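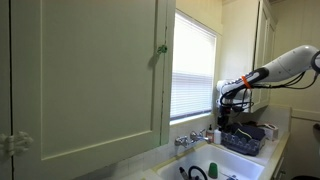

Graner demo kit review: three months of kitchen data

What is it?

A kit for recording demonstrations. You get the camera mount, the hand controller, a pedal, the logging box and a license for Endora, the software that cuts your sessions into episodes. Arm and gripper not included, you bring your own. Ours is a white six-joint arm with a plain black gripper and it was already paid for, so I'm only scoring the Graner parts.

Price was 1570 with the spare cable set. Get the spare cable set.

Setup

Quick, mostly. Mount went on in a morning. Calibration wizard is fine until it asks for a flat gray background, which a kitchen does not have. Skipped it, did the manual version, better result anyway. Manual is a PDF and page order is a mess — search it, don't read it.

Cable clips are weak. Ours let go constantly. You can see the loops hanging under the arm over the counter, and that's how it looks most days. Velcro straps fixed it for a week, then somebody needed the velcro.

Collecting

Our task set is sink work. Pick up the cup, move the sponge, get the cloth out of the blue rack, put it back. Boring on purpose. The kit's good at boring. Press pedal, do the thing, press pedal, next. The controller lag is low enough that I stopped noticing it by the second afternoon.

Best day so far was 183 keepable episodes. Normal day is well under that. Cloth is what slows you down, it bunches up in the rack and every grasp is different, so you throw a lot out. Good for the model, bad for the wrist. Controller gets heavy after an hour and the grip is too fat for small hands.

The pedal is the star here. Cheap looking, works every time. Mark a bad take with a double tap and Endora drops it in a separate bin, doesn't delete. I went back to that bin in December and pulled 40 usable failures for the recovery set. Would of lost all of those with our old scripts.

Lighting

Big gripe. Auto exposure hunts whenever there's a bright window in view. We have one right behind the sink, white blinds down, and it still glows enough to push the whole counter dark. Lock exposure before you start. The setting is buried two menus deep and resets on reboot, I have lost a full morning to that. Pale cabinets and a white sink don't help either.

Also the glossy stuff. Chrome faucet, fine on color, useless on depth. Holes all over it. Not really Graner's fault but the box says "kitchen ready" so I'm putting it in.

Software

Endora is okay. Trimming is fast, scrubbing is smooth, labels are just text fields so everyone on the team spells "sponge" there own way unless you lock the list. Lock the list. Export to our training format took one config file. Crashed twice in three months, lost nothing both times.

No undo on batch relabel. Why.

Versus the Pullex

We had a Pullex on loan before this. Nicer controller, much nicer, lighter and the trigger has a real feel to it. But no pedal, and the recorder stops if the network blips. For a lab with a wired bench I'd maybe go Pullex. For a real kitchen with one outlet, Graner.

Support

Bought through Rivadeneira, they answered in a day and swapped a dead hub without asking for photos. Graner directly took longer and sent me the PDF.

Good
Pedal
Bad takes are kept, not trashed
Export just works
Survives a flaky network

Not good
Cable clips
Exposure lock resets
Controller too big, too heavy
Batch relabel with no undo

Score

4 out of 5. Would be higher with decent clips and an exposure setting that sticks. We're ordering 2 more for the other stations, without the mount this time — the one we have fits both arms if you drill one extra hole.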